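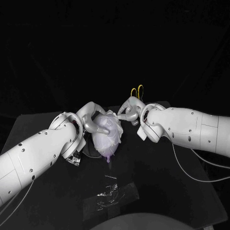

Netstead open day, cell visit

I went to the Netstead open day on 11/11/2018 mostly to see the two-arm cell, which a few people on the Pereo mailing list had asked me to write up. The building was busy and the main hall was hard to move around in, so I skipped the talks and went straight to the back, where Kibet Sang looks after the cell they call Magesa. He gave me the better part of an hour. These are my notes, mainly on how the thing is kept running.

Magesa is a pair of white arms set up to work over one dark table, with a black backdrop behind. The job on the day was a lavender balloon with thin film wrapped around it. One gripper holds the balloon on its side and the other works at the loose film near the top. Yellow-handled scissors stood just behind the right gripper, and there were clear plastic scraps in front of the work. Sang said balloons are a good test because a grip that is a little too hard shows up at once, and new ones are cheap. They go through a bag of 1000 in a season.

The black table and backdrop were his choice. The cell ran for its first months against a plain gray wall, and he said the clear film gave them trouble there. On black the edges of the film catch the light and can be picked out. The lamps are overhead and he has marked their positions on the ceiling rail with tape, so that they go back to the same place after cleaning.

The daily check takes him 40 minutes. He starts with the power off and goes over each arm by hand, moving every joint through its range and feeling for grit or a tight spot. Then he checks the screws along the forearm covers. They are small and they work loose, more on the left arm than the right, and he has not found out why. He puts a dot of paint across each head after tightening it. If the line is broken the next morning, he knows which one moved.

After that come the fingertips. He wipes them with a damp cloth, dries them, and runs a scrap of nylon stocking over the inside of each finger. If the nylon snags there is a burr, and the finger comes off and gets sanded. A rough tip will pop a balloon long before anyone can see the mark. A full finger change is due every 56 hours of running. The old fingers go in a box with the date on them — he showed me the box, and the wear is nearly all on the outer edge.

Cables are the weak point. They run on the outside of the arms and hang in loose loops beneath them, and the slack has to be right. Too short and they pull on the connector when the arm reaches across. Too long and they drag on the table and sweep up scraps. In August the right arm began to lose its gripper signal for a second at a time. They swapped the control board, then swapped it back, and in the end found a break inside a cable a hand's width from the plug. The outside looked fine. He now bends each cable gently along its length once a week with a meter on it, and he keeps two spares made up to the right length.

Homing the arms was the part I had wanted to see. Each one is driven slowly to a hard stop, then the two are brought together over the table until the fingertips just pinch a slip of paper between them. If the paper tears or drops, he corrects the offset and does it again. There is a newer version of the Clekex software that is supposed to do this without the paper. Sang has tried it and went back to the paper.

I asked what a setup like this costs to keep going. He would only speak for the small parts, and said 1000 dollars a year covers fingers, cables, film and balloons.

The next open day has no date yet. Parking is behind the building and fills up early, and the side door by the loading bay is the closest one to the cell.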